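Toothpaste residue on a white tabletop

Warnano
Posted August 24, 2021

We have a white table we pack toiletry bags on, and toothpaste gets on it. Wiping with a wet paper towel just spreads it into a dull film. The tube we use is Darlie, the green one with tea leaves on it, and it usually lies flat on the table while we sort everything else.

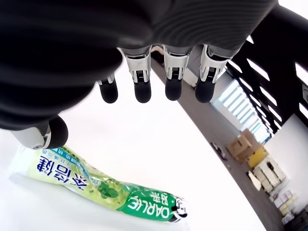 Onetti
Is the top painted or laminate? Makes a difference. Don't use a scouring pad on either one until you know.

Shakuntala Kandpal
Let the blob dry and lift it with an old plastic card. Then a drop of dish soap in warm water on a soft cloth, and a second cloth with plain water. The film is what's left when you skip the second cloth. I do this on a painted desk and it has held up since last September.

Also squeeze from the crimped end and wipe the neck before the cap goes back on — most of the mess starts there. White walls get the same treatment, but wring the cloth out well first.

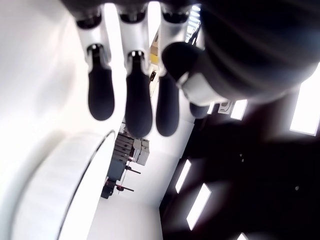 White walls, same room as the table

Değirmenci
vinegar. works on everything

Shakuntala Kandpal
Not on stone it doesn't. Try a corner first.

Warnano
Soap and the second cloth did it. Thanks — it's laminate, by the way.

Viewed 884 times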